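Skukum lunch cooler bag, the medium – my review after one August of daily use

Short version: good bag, bad zipper. Keep reading if you pack food for a long shift, otherwise skip it.

Bought it for the bus depot job. 3 of us share a break room with one tiny fridge and Said Filali fills the whole bottom shelf with yogurt. So, cooler bag.

Cold. Really does hold. Packed at 5 in the morning with two ice packs, lunch at noon, cheese still firm. With one ice pack, no. Cheese sweaty by ten. They tell you one is enough on the tag, ignore that.

Size. Fits a 600 ml bottle standing up, plus a flat box, plus fruit. The 500 ml bottle falls over and rolls around becuase the elastic loop is too loose for it. Driss has the large one and says it holds way more but he looks like he's going camping.

Zipper. Ugh. Catches on the lining at the left corner every single time. Candle wax helped for a week. Wrote to the shop in Cleltport, they answered the same day and offered a new pull tab, which isn't the problem. Still waiting on a second reply.

Strap is fine. Wide, doesn't dig in. The buckle slides down when the bag is full so I tied a knot in it.

Cleaning – wipe it, dont soak it. I soaked it once after a soup leak and the bottom took two days to dry out. Smelled like leeks. Baking soda overnight fixed that.

Outside pocket is the best part. Flat, no insulation, closes with a snap. Napkins, fork, snacks that don't need the cold. Bread gets stiff and sad next to an ice pack so anything baked goes in there, and it doesn't get squashed if you load it last.

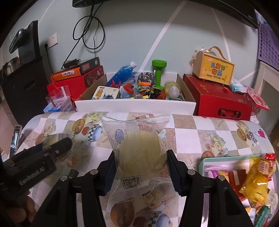 Would I buy it again? Yes, at sale price. Full price I'd look at the Stesholm one first, Evelien has that and her zipper runs smooth. Heavier though. Four stars, minus one if they never write back.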